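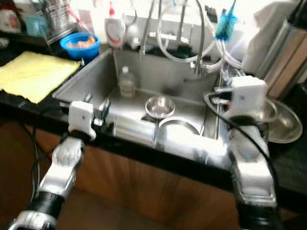 Sandell wants the bowls done before anything else goes in the basin, and said so twice this morning before I had my coat off. Small ones first, then the big curved dish, then bottles last. I had been going bottles first all April. Fine - trying it their way today and writing down what comes of it.

Kitchen bench, log 1849. Dishwashing by hand, steel basin, black counter.

9:40. Dish soap on the back ledge, left of the faucet, where it lives now. Blue brush on the back wall to the right. Yellow cloth folded on the left of the counter. Please leave these three alone between runs, I lost most of yesterday to somebody putting the brush in the drawer.

Small round bowl. Easy one. Sits flat, doesn't wander much. Wipe inside, turn, wipe outside, rinse, done. No notes.

Big dish. Stands up on its rim if you lean it, and then slides the moment water hits it. Tried it flat, covers everything under it and you can't find the bowl. Leaned again, better. Wondier's trick of a cloth underneath does stop the slide but then the cloth is full of soap and has to be wrung out every time, so I don't count that as a win.

Clear bottle, white cap. Cap off before it goes in!! I keep forgeting. With the cap on it floats as soon as the level comes up and knocks into whatever is leaning. Cap off it fills and stays put. Brush goes all the way down to the bottom, bristles get the shoulder too if you tilt it. Hard part is rinsing - suds keep coming, needed 2 fills and even then a bit left at the neck.

10:55. Asked for the soap to be cut down. Half the squirt. Big dish still came up clean, there was only a bit of rice starch on it. Bottle rinsed in one fill. So some of the trouble was just too much soap, should have tried that in March.

Blue plastic bowl on the counter behind the cloth: not part of the wash set. Don't tip it in the basin. Will find it a better place than beside the clean side, but where. Counter on the left is getting crowded.

Hoses either side of the faucet. They hang in loops and I catch one whenever I reach for the back. Want a clip or a strap. Fomcombe quoted for a bracket, part 3918, more than I'd like to spend on something that holds a hose. Trying a cable tie first.

11:30. Sandell order again from the top, all three items, less soap. Quicker than bottles first, I'll admit it. Main thing is the basin has room by the time the bottle's turn comes. The dish out early makes more difference than the bowl does.

Drying still not sorted. One cloth isn't enough for dish and bottle both, it was soaked by the second round. Sánchez rack is on order but the listing doesn't say if it fits a counter this deep. Measure the left side before it arives, with the cloth moved.

To do
- cable tie on hoses
- second cloth, any color but yellow
- write CAP OFF on tape, stick it on the cabinet
- bottle alone, quarter squirt, see if the neck clears
- tell Sandell they were right about the order (later)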